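Gripper Trials FAQ

Questions we get about the two-arm bench, the grippers on it and how we compare them. Last tidied up in June. If yours isn't covered, ask Khadija Zaki or leave a note on the Helmy board.

What are you comparing right now?

Two grippers, the Trotar and the Prukach, on a pair of matching arms. The Trotar is a plain parallel gripper with rubber-coated fingers. The Prukach is smaller and lighter, and it's a lot more fun than it has any right to be! We started with blocks and tubes, then moved on to household odds and ends, and that's when the differences really began to show.

Which one is better?

Depends what you're picking up. For bottles, boxes and anything with a bit of bulk, I reach for the Trotar every time. It closes evenly and forgives a sloppy approach. For small flat things the Prukach wins, mostly because there's less of it to bump into the neighbours.

Do you swap the grippers between arms?

Yes. Every comparison gets run both ways, so we don't end up praising a gripper when we should be praising the arm. A swap takes some 20 minutes with the cables, longer if Craig MacLeish has tied them up nicely (he uses a lot of ties).

Which controller are you on?

Alen, build 3201. The older build had a habit of rounding off small wrist moves, and you'd see it as a little hop right before contact. The new one is much smoother. If you're reading our earlier results, check the build number first - anything before 3201 isn't a fair match for what we have now.

How many tries make up a trial?

16 per gripper per object. We used to do fewer and argued about the results all through lunch. A try counts as a success only if the object ends up where it was meant to go and stays there while the arm backs off.

What happens when something gets dropped?

It's logged as a drop, someone picks it up, and we carry on. We don't repeat a try to make up for it. Abdelkrim El Khatib keeps the drop log, and it's the best reading in the whole project if you like knowing how things go wrong.

Why keys?

Keys are wonderful test objects! They swing, they're shiny, they're light, and the ring is never quite where you left it. Ashraf Alaoui suggested them after we'd got a bit smug about blocks. You can grip the fob or you can grip the ring, and the two feel like completely different jobs. Holding the fob upright gives the arm a steady handle, but the key still dangles and nudges the aim around.
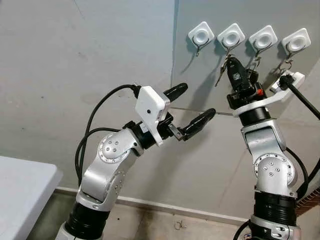 The other thing I love about the hook task is that it's easy to judge. The ring is on the hook or it isn't, and you don't need a ruler to settle it. Approach angle matters far more than grip force. Come in too low and you push the wire back, come in too high and the ring slides over the front. We squeeze gently and spend our effort on the last stretch of the path.

Do you need a camera on the wrist?

For bulky objects, no. For thin wire, I'd say yes. An overhead view loses track of the hook as soon as the gripper gets close, and a wrist view picks it up again. Mind the cables, though. Leave enough slack for a full turn of the wrist, then check it by hand at slow speed before you run anything.

Can I bring my own object?

Please do! Nothing sharp, nothing leaky, and nothing you'd be sad to see on a concrete floor. Asmaa Bensaid looks after the object shelf and will label it for you.

Can I get the raw results?

Yes, ask Asmaa for the results folder. Each sheet lists the gripper, the arm, the build and every try in order, drops included.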